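Visit report: Verkmont open day, robot cells for computer teardown

We went because our shop in Osska has to decide by the end of the year whether to put money into a robot cell for taking apart old desktop machines. Right now all of that is done by hand at two benches. Verkmont sells complete cells and opens its hall to buyers once a year, so it was an easy trip to justify.

The morning was a talk and a long table of price sheets. The afternoon was the part we came for, with the cells running and the staff free to answer questions.

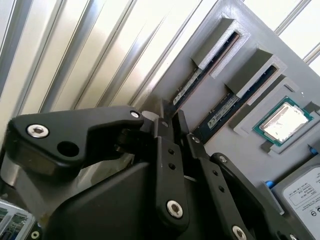
Husov, 26 June 2025

The station we spent most of our time at works on a practice board, a gray 3D-printed one with two RAM sticks in slots and a CPU in its own holder. A hard drive lies close by. The gripper has black finger links with rows of small holes in them, fitted with small silver screws. I asked about those screws, because someone has to replace worn parts and it will be us. Verkmont said finger parts can be swapped on site with ordinary hex keys, and a spare set comes with the first order.

I had not thought about practice boards as a budget item before this visit. Verkmont's advice was to print your own and plan on wearing them out. They count on 1,000 insertions before a slot gets too loose to be useful. If you already have a printer the cost is small, but somebody has to keep a stock of them and log which one is on the bench.

Other points for our plan:

Delivery is 19 weeks from a signed order. If we want the cell in place by March, the order has to go out this fall.

Training is charged by the day and is not in the base price. Two of our people would need it.

The wrist camera is included. The lighting is not. Part of the hall gets daylight through the windows, and there is plenty of bare metal to reflect it. The RAM sticks and the lid of a CPU are shiny too, so I would budget for proper lamps and blinds from the start.

Floor space is more than the brochure suggests – you need room to walk behind the cell and open the cabinet door.

We also stopped at the Doucet stand. They rent cells by the month, with a minimum of 100 hours of use billed whether you run them or not. For our volume, 400 machines in a normal month, renting looks fine for a trial and expensive after that. Doucet will put the terms in writing next week.

My suggestion is to rent first, keep both hand benches open, and ask Verkmont to hold its quote. I still need the power requirements from them and a price for the second set of fingers.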